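# Finger catches the dustpan rim on the Stenby cell

Use this procedure when the arm stops with a force fault during the sweep task. On our cell it showed up as code 893, always on the approach to the pan.

1. Press the stop and wait for the drives to drop out. Don't pull the arm back by hand while it is still powered.
2. Jog straight up at low speed until the fingers clear the rim.
3. Check both finger pads for play. Tighten them if they move.
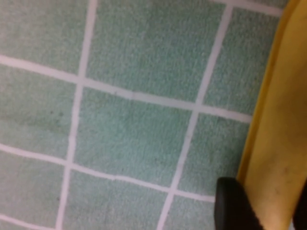

4. Open the Wastora log and find the last commanded height. If it is lower than the taught height, the table offset is wrong. Ours had been overwritten by a restore in February.
5. Re-teach the offset at 2 points on the mat, pressing out any wrinkles first.

Now reset the props. The dustpan, sponge and brush all go back before you clear the fault.
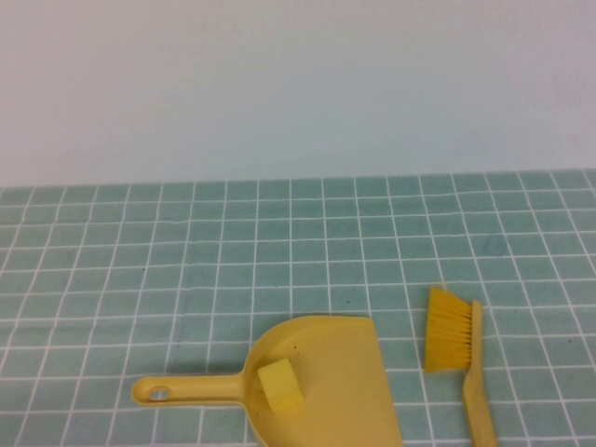
Keep hands off the table from this point. Clear 893, set the force limit to 200 in the task file, and run one approach at low speed. If it faults again, leave the cell locked out and file it under Prernach.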